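Wie lange bleibt Tee eigentlich warm? Projektbericht im Modul Alltagsphysik
Raquel Azevedo, 15. September 2024

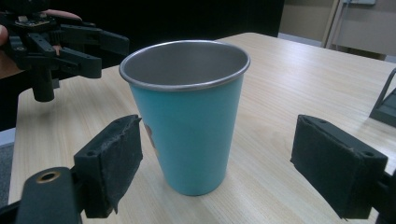

Abb. 1: Hellblauer Becher mit Innenwand aus Edelstahl

Angefangen hat alles mit einem Streit in unserer WG-Küche. Mein Mitbewohner Stepan Kovalchuk behauptet seit Januar, dass man die Milch sofort in den Tee kippen muss, wenn man ihn später noch warm trinken will. Ich fand das total unlogisch (kalte Milch rein, Tee kälter, fertig!) und habe das dann gleich als Thema fürs Projekt angemeldet. Osaze Ajayi aus meinem Semester ist in der zweiten Woche eingestiegen und hat fast die ganze Auswertung gemacht, danke nochmal dafür.

Die Theorie in Kurzform

Newton hat ein Abkühlungsgesetz aufgestellt, das ziemlich einfach ist: Je größer der Unterschied zwischen Getränk und Raumluft, desto schneller kühlt das Getränk ab. Trägt man die Temperatur gegen die Zeit auf, bekommt man eine Kurve, die erst steil fällt und dann immer flacher wird. In Wirklichkeit kommt noch die Verdunstung dazu, und die haben wir am Anfang komplett unterschätzt. Ohne Deckel geht ein großer Teil der Wärme oben über den Dampf weg, und das steht in der einfachen Formel gar nicht drin.

Was wir gemacht haben

Als Gefäße hatten wir eine Keramiktasse, ein Teeglas und einen doppelwandigen Thermobecher mit Schraubdeckel. Gemessen haben wir mit einem Einstichfühler von Numard, den uns Kelechi Ekpo aus dem Praktikumslabor geliehen hat. Pro Durchgang kamen 281 ml Wasser rein. Die krumme Zahl liegt daran, dass unser Teeglas genau bis zum Rand so viel fasst, und wir wollten überall dieselbe Menge. Dass man ein randvolles Glas nicht durch die Küche tragen kann, ohne sich die Finger zu verbrennen, haben wir dann auch gelernt.

Für die Milchfrage haben wir mit echtem Schwarztee gearbeitet, einmal mit Milch gleich am Anfang und einmal mit Milch erst ganz am Ende. Die Milch stand bis zum Einfüllen im Kühlschrank. Insgesamt sind 132 Messwerte zusammengekommen, alle von Hand in eine Tabelle getippt, weil der Fühler keine Daten speichert. Einen Durchgang mussten wir wegwerfen, da hatte jemand das Fenster aufgemacht und die Kurve sah plötzlich aus wie eine Skipiste.

Ergebnisse

Der Thermobecher mit Deckel hat klar gewonnen, das überrascht wohl keinen. Spannender fand ich, was ohne Deckel passiert: Da schrumpft der Vorsprung vor der Keramiktasse ganz gewaltig. Die Wand kann noch so gut isolieren, oben dampft es trotzdem raus. Das Teeglas war letzter, die Tasse lag dazwischen.

Und die Milch? Stepan hatte recht, leider. Der Tee mit der frühen Milch war am Ende wärmer als der mit der späten. Durch die Milch sinkt die Temperatur am Anfang, der Abstand zur Raumluft ist kleiner und der Tee verliert danach langsamer Wärme. Außerdem ist mehr Flüssigkeit in der Tasse, die abkühlen muss. Der Unterschied war klein, aber er kam in jedem Durchgang wieder. Stepan hat sich das Diagramm ausgedruckt und an den Kühlschrank gehängt.

Was nicht so gut lief

Die Raumtemperatur haben wir immer nur zu Beginn gemessen, das würde ich heute anders machen. Den Fühler haben wir auch nicht jedes Mal gleich tief eingetaucht, und oben ist das Wasser eben anders warm als unten. Außerdem haben wir die Tasse anfangs nicht vorgewärmt. Die kalte Keramik schluckt beim Eingießen ordentlich Wärme, deshalb sind die ersten Werte dieser Reihe mit Vorsicht zu genießen.

Osaze möchte als Nächstes noch ausprobieren, ob Umrühren viel ausmacht. Ich würde lieber Kakao mit Sahnehaube testen, die müsste ja fast wie ein Deckel wirken! Die Messtabelle und die Diagramme liegen im Anhang.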